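Brargate open lab: the bit about rules

I went up to the Brargate open day in February mostly for the free coffee, and ended up staying until they locked the doors! The building dates from 1968 and you can tell, but the Vainio room at the back is all new benches and bright light.

What got me was how much of the talk was about house rules. They have a sheet called Drallusow taped up by the door, and every station follows it. Cables get a long loose loop so the arm can turn without tugging on a plug. Bin walls are padded, and any tape on the rim gets pressed flat before a run. Hands stay behind the line while the arm is live – visitors too (I got told off once, fair enough).

My favorite station had the gripper reaching down into a round bin lined with brown paper, with a dimpled blue ball and a couple of soft-colored toys inside.
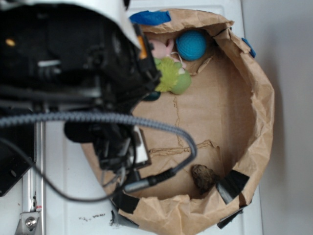

Getting there

Take the 80 bus to Brovudness and walk back down the hill. Parking is tight, so go early.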